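Visit report: the Evska open day at Tredthorpe
Module 4 project, submitted by Wayne Penner
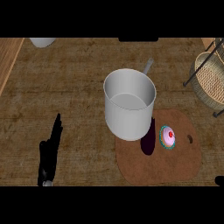 Our group went to the Tredthorpe site on a Monday in September to see what Evska says its kitchen robot can do. I went in with doubts and came home with most of them.

The first hour was a talk and then a simulator session on a big screen. The task was to handle things on a kitchen table, and the set had a grey pot, a chopping board and a cupcake with a cherry on top. We were told the software, called Drastico, had done 1,000 practice runs of this kind. When I asked how many had gone well, the presenter said 400 and moved on to the next slide. I would have liked to know what counted as going well. A cupcake can be picked up and still be ruined, and a simulated one has no icing to smear unless someone has programmed it in.

After the break we saw the real arm in the Bergeron room. It made 27 attempts at lifting a plastic cup while we were there. I kept a tally, which is in the appendix. Staff moved the cup back to the same taped mark each time. I asked if it could be put somewhere else and was told that was planned for later in the year.

To be fair, the staff answered most questions openly, and one engineer spent a long time explaining how shadows and shiny surfaces can confuse the system. That was the most useful part of the day for my project.

My main criticism is that the leaflet says "ready for your kitchen" and nothing we saw supports it. The real arm had one object and a clear bench. For the next stage I want to compare the practice results with the real ones on the same task, and I have written to Evska asking for both sets. No reply so far.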